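機械は家の仕事をもうできるのか、ホワイトボードを見ながら考えたこと

日本語でブログを書き始めて二年目になりました。母語ではないので、おかしい表現があればコメントで直してください。今月は、前から書きたかったロボットと家事の話です。

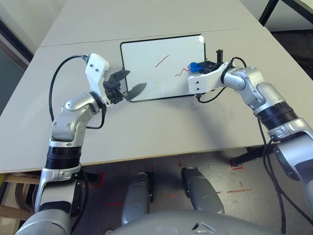

小さいホワイトボードと、赤い線が二本。右の手は青いものを持っています。

私は以前、Horobetsという会社の工場で、部品の箱を棚に並べる仕事をしていました。そこには大きな自動の機械がありましたが、床を掃くのも、掲示板を書き直すのも、全部人間でした。毎朝、当番の人が前の日の数字を消して、新しい数字を書きます。二分もかからない仕事です。当時の私は、機械がこんなに高いのに、なぜ掲示板は私が拭いているのだろう、と不思議に思っていました。

今は少しわかります。「拭く」という言葉は一つですが、中にはたくさんの動作が入っています。まず、消す道具を持ちます。持つ角度が悪いと、面が板に平らに当たりません。次に、どこに線があるかを見て、そこへ手を持っていきます。押す力が弱いと線が残ります。強いと板が動きます。机の上に置いただけの小さい板なら、もっと簡単に動きます。人間はこのとき、何も考えないで反対の手で板を押さえます。私も、自分が左手で押さえていることに、この文章を書くために家で試すまで気がつきませんでした。

写真の板も、机に対して少し斜めに置いてあります。私はこの斜めが好きです。家の中のものは、だいたい斜めに置いてあるからです。工場の機械は、ものがいつも同じ場所に、同じ向きで来ることを前提にしています。家では誰もそんなふうに置きません。私の台所では、まな板も、ふきんも、毎日ちがうところにあります。

もう一つ、面白いと思ったのは、板の下のほうに灰色の薄い跡が残っていることです。前に書いたものを消した跡です。これは人間が拭いても残ります。では、どこまで消せば「きれいになった」と言えるのでしょうか。赤い線がなくなったら終わりでしょうか。薄い跡もなくならないと失敗でしょうか。前の職場では、この問題で本当に小さいけんかになりました。濡れた布で最後まで拭く人と、数字が読めればよいと言う人がいて、両方とも自分が正しいと思っていました。人間同士でも決まっていない基準を、機械にどうやって教えるのか、私にはまだ想像ができません。

この手の話をすると、友人たちの意見は二つに分かれます。一つは「あと少しで何でもできるようになる」という意見です。もう一つは「洗濯物もたためないのに」という意見です。私はどちらにも完全には賛成できません。

できそうだと思う仕事もあります。場所が決まっていて、道具も決まっていて、少し失敗しても困らない仕事です。ホワイトボードを拭くことは、私の考えではここに入ります。線が残ったら、もう一度拭けばいいのです。ガラスのコップを洗うのとは、失敗の重さがちがいます。机を拭く、空の箱を重ねる、タオルをかごに入れる、このあたりも近いと思います。

難しいと思うのは、柔らかいものと、濡れたものと、人がそばで動いている場所の仕事です。布団カバーを替える仕事は、私でもよく失敗します。中で布団が丸くなって、最初からやり直しです。これを二本の指の手でやると考えると、機械のほうに同情してしまいます。

指のことも書きます。左の手は、黒い指が二本、Vの字に開いています。私たちの手と比べるととても少ないですが、考えてみると、箸も二本です。私は日本に来たばかりのころ、箸で豆をつかむことができませんでした。Perksideという食堂で定食を頼むと、いつも煮豆がつきました。最後まで残った豆を、店を出る前にこっそりスプーンで食べていました。今は普通に箸でつかめます。道具の数より、練習の数が大事なのかもしれません。ただ、私には豆の重さや滑りを感じる皮膚がありました。そこは同じに考えてはいけないと思います。

家の仕事をノートに書き出してみたこともあります。二月の寒い時期で、外に出たくなかったので、思いつくまま書いたら261個になりました。「ごみを出す」のような大きいものと、「ごみ袋の口を結ぶ」のような小さいものが混ざっていて、表としてはひどいものです。最初は200でやめるつもりでしたが、風呂場の分を忘れていました。読み返すと、大きい仕事の名前の中に、必ず小さくて名前のない動作が隠れています。蓋を回すとき、どちらの手で瓶を押さえるか。ふきんをしぼった後、どこに一度置くか。機械が苦労するのは、こういうところだろうと思います。

値段の話は、よくわからないので書きません。置く場所については、私の部屋なら、まず本棚を一つ捨てないと入らないと思います。

それでも、もし一台だけ家に来てくれるなら、私は玄関の小さいホワイトボードを任せたいです。買い物のメモを書いている板で、古い「牛乳」の字が薄く残っています。力を入れて拭いても、私には消せません。

次回は、Drundhamの古い掃除機を修理した話を書く予定です。部品がまだ届いていないので、少し遅れるかもしれません。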